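To: bench-users
From: Callum Holroyd
Date: August 2022
Subject: Re: right arm stops dead mid grasp

Bonifacio Tejada wrote:
> Has anyone else had the right arm drop out while the gripper is
> closing? Ours at Stistville did it twice before lunch. No error on
> screen, arm just goes stiff, then the fingers carry on squeezing
> after the stop is pressed. Had to pull the plug. We're on the
> Bamance controller, force limit left at 3000.
> Bonifacio

Yes, same fault at Boltungate, had it since March on and off. Sorry, should have posted then. Quick notes, I'm between runs.

Stop button cuts the arm joints but NOT the gripper. Gripper sits on its own supply and holds the last command it got. So if the link drops while it's closing, it keeps closing. Don't go by the lights either, ours stayed green all the way through one of these. 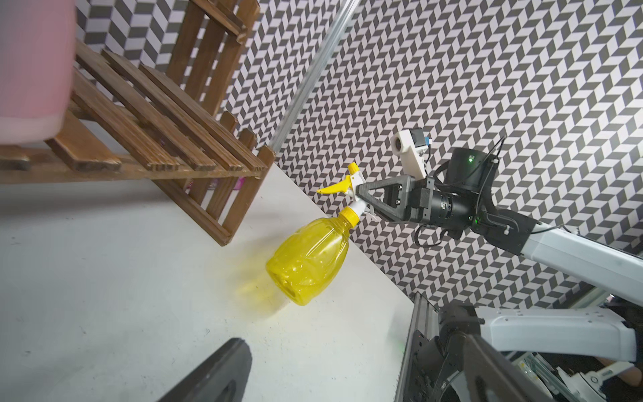
We've been on the spray bottle task all week and it shows up most when the finger meets the head side on, under the trigger. Load jumps, the log gives 2943 and then nothing at all until restart. Never had it on soft things. Might be the load spike pulling the voltage down, might be the wrist cable, I can't seperate the two yet.

What we've done so far:
- force limit down to 2000
- gripper supply moved onto the same stop circuit as the arm
- wrist cable swapped, more slack left at the joint
- bottles filled with plain water only

After that, 25 runs and one dropout, and the fingers let go that time. Better, not fixed. Aoki have the old cable and I'm waiting to here back.

Please don't reach in to free anything while the gripper still has power, stop pressed or not. I got a pinched thumb that way.

Bonifacio, can you send the log from just before yours went? And which side the cable comes out of the wrist.

Callum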